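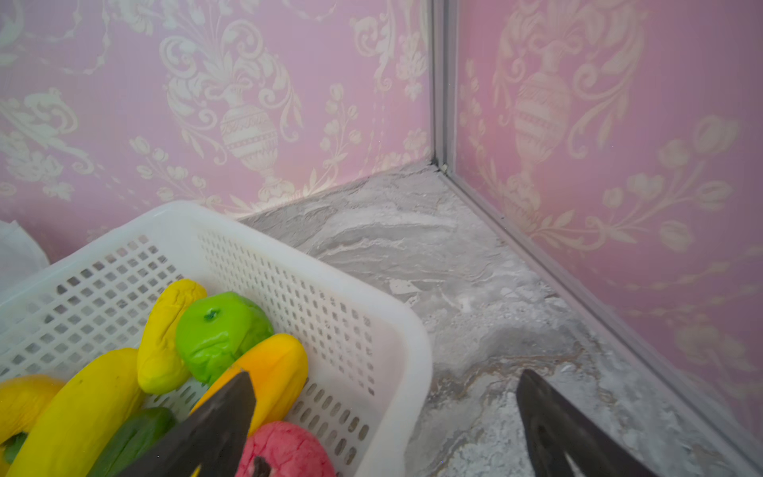

Last updated: 22 August 2023

Ticket 1382 - Rankings ladder shows withdrawn player as active, protected ranking not applied
Club: Darnidance Tennis Club
Product: Drosevus league and ladder manager
Status: Open, waiting on customer
Handled by: Banafsheh Arabzadeh

Opened by Kalkidan Ejigu

Hello everyone at Drosevus, and thank you in advance for your patience, because I am afraid this is going to be a long one. I run the women's singles ladder at Darnidance and I also look after the entries for the Bahrami Cup, our end-of-season tournament. We have been very happy with the software since we moved over from a spreadsheet in December, and I tell other clubs so whenever I get the chance.

One of our top players hurt her wrist in practice and her doctor has told her she is done for the season. She was seeded number 3 in the Bahrami Cup draw. I went into her profile, chose Withdraw, picked Medical as the reason, and ticked the box for Protected Ranking so that she can come back next year in the place she left. The page said the change had been saved.

The trouble is what happened next. She is gone from the Bahrami Cup draw, which is correct, but on the ladder she still shows as active. Two players have already sent her challenges through the app, and the app has warned her that she will drop a place if she doesn't answer. She was very nice about it, but I could tell she was upset, and I don't blame her one bit. Her profile also says "Protected: No," even though I am certain I ticked the box.

What I have tried so far:
Logged out and back in again.
Tried it on my tablet and then on my husband's laptop, with the same result on both.
Undid the withdrawal and did it over. The second time the Protected Ranking box was gray and wouldn't let me click it.
Asked the player to check her own account. She sees herself as active too.

I haven't touched the draw itself because I was scared of scrambling it. Could somebody please take a look before she loses her spot?

Warmly,
Kalkidan

Reply from Banafsheh Arabzadeh, Drosevus Support

Hi Kalkidan,

Thank you for such a careful write-up, and please don't worry about the length - it saved me from having to ask you half a dozen questions. I'm so sorry to hear about your player's wrist, and I hope she heals up quickly.

First things first, I have paused the two open challenges from our side. The clock on them is stopped, so she can't drop a place while we sort this out. The challengers will see "On hold by organizer" and they won't be penalized either.

Now for what I think is going on. In Drosevus, a tournament and a ladder are two separate competitions, even when the same people play in both. When you open a profile by clicking a name in the draw, the Withdraw button applies to that draw only. When you open the same profile from the Members page, the button applies to everything the player is entered in. The two screens look nearly the same, and I can completely see how anyone would take one for the other. May I ask which way you went in?

The gray box is a different matter, and I'd like to look at the activity log before I say anything silly about it.

Banafsheh

Reply from Kalkidan Ejigu

Oh, what a relief about the challenges, thank you! I let her know right away and she sent back a row of hearts.

Yes, I went in through the draw. I had it open already because I was working out the seeds, and it seemed the natural thing to click her name. I never would have guessed the button meant something different depending on where I came from. I will wait to hear about the log and keep my hands off everything in the meantime.

While I have you, should I move everybody up a seed now that number 3 is out? Our rules say the number 4 seed takes her line if the order of play hasn't been published, and it hasn't.

Kalkidan

Reply from Banafsheh Arabzadeh, Drosevus Support

Hi again Kalkidan,

I've been through the log now. Your first withdrawal did carry the Protected Ranking tick, so you remembered perfectly. The tick was stored with the Bahrami Cup entry, where it has no effect, and it was never passed along to the ladder. When you undid the withdrawal and did it a second time, the system found the old tick still sitting there and locked the box. That part is a fault of ours and I have reported it to our developers under the name Kivivov, which is the release they are working on at the moment. I can't promise you a date for it, but I have attached your ticket so that you'll get a note when it goes out.

In the meantime, these steps should put the ladder right:

1. Go to Members and find the player there. Please don't use the draw this time.
2. Open her profile and choose Competitions.
3. Next to Women's Singles Ladder, choose Set Inactive, then Medical.
4. I have cleared the old tick for you, so the Protected Ranking box should be white again. Tick it and put in the first day she missed as the start date.
5. Leave the end date blank. You can fill it in when she is cleared to play.
6. Press Save, then refresh the ladder page.

Once she is inactive, the two paused challenges will cancel themselves and the challengers can pick someone else.

As for the seeds, yes, you can go ahead. Open the draw, choose Edit Seeds, and drag number 4 up onto her line. The software will offer to shuffle the rest of the draw for you - say no to that one! It only needs the single move, and the line left behind can go to your next highest player or stay unseeded, whichever your rules call for.

Banafsheh

Reply from Kalkidan Ejigu

Dear Banafsheh,

I did the steps with a cup of coffee next to me, slowly, one at a time. The box was white, I ticked it, and the ladder now shows her with the little shield and "Protected: Yes." Both challenges have gone. The draw looks right too, and I said no to the shuffle.

One small thing is left. Her name still comes up in the weekly reminder email as someone who "has not played yet this month." Is that a setting on my end?

Kalkidan

Reply from Banafsheh Arabzadeh, Drosevus Support

Wonderful news, and well done with the draw!

The reminder list is built ahead of time, so the one you're looking at may have been put together before you saved. Could you check the next one when it arrives and let me know if she is still on it? If she is, please forward it to me with the full header and I'll follow it up. I'll keep the ticket open until I hear from you.

Banafsheh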